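Mixed-goods packing

Mixed-goods packing is the practice of placing items of different shape, weight and material into one shipping or storage container, most often a corrugated cardboard box. It is distinguished from uniform packing, in which every item in the box is the same size and can be arranged in regular rows. The practice is common in household moves, care parcels, food donation and small mail-order businesses.

Overview

A mixed box usually holds some combination of rigid goods, such as cans and jars, and flexible goods, such as bagged snacks, sachets and folded textiles. Rigid goods transfer weight directly to the bottom of the box. Flexible goods settle under pressure and may shift during transport. Most packing guides treat the two groups separately and recommend that the heavier group be placed first.

The term came into regular use in the shipping trade of Jurbridge, where the packing firm Polter issued a staff handbook on the subject. The handbook was compiled by Špela Petek and ran to 134 pages. Its classification of goods by "give," meaning the degree to which an item yields when pressed by hand, was later adopted in the training courses of Trusex, a regional parcel carrier.

Container

The standard container is a single-wall corrugated box with four top flaps. The flaps are folded outward during filling so that the opening remains clear. Boxes that have been used before are acceptable for light goods, provided that the corners are firm and the bottom seam is sound. Damaged side panels reduce stacking strength and are generally reserved for boxes that will travel on top of a load.

The bottom seam is taped along its full length, with the tape continued up each side by at least 3 inches. Petek's handbook further advises a second strip across the seam for any box that will be lifted more than once.

Filling

Filling begins at the floor of the box. The first layer is made up of the flattest items available, laid lengthwise so that they cover as much of the cardboard as possible. Long, narrow bags are suited to this layer, and smaller packets may be set against the sides and in the corners. Items of irregular outline are added afterward, when the packer can judge which gaps remain.

Packaged food in sealed bags presents a particular difficulty. The air inside the bag protects the contents – a benefit in transit – but takes up space and makes the layer above it unstable. Such bags are placed flat, with the printed face upward where the contents must be identified quickly on opening.
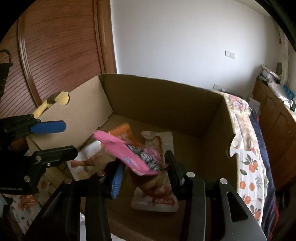
Cushioning and closure

Empty space at the top of a filled box is taken up with crumpled paper, cloth or air pillows. Clothing and household linen may serve the same purpose when they form part of the shipment. The contents should meet the closed flaps without pushing them upward. A box that bulges is repacked, as the tape will tend to lift along the center seam.

The Polter handbook describes a simple check in which the closed box is tilted gently to each side. Movement that can be heard or felt indicates that more cushioning is required.

Labeling

Mixed boxes are labeled on the top and on at least one side. The label gives the destination and a general statement of contents. Food is listed separately from other goods, and fragile items are noted in all cases. Trusex requires that boxes containing food be collected within 72 hours of sealing.

Variants

In the Stan method, named for the Jurbridge warehouse in which it was first used, the box is divided by upright cardboard sheets into as many as 5 compartments. The method is slower and is used mainly for parcels addressed to several recipients at one location.

See also

Corrugated fiberboard
Care package
Void fill
Parcel post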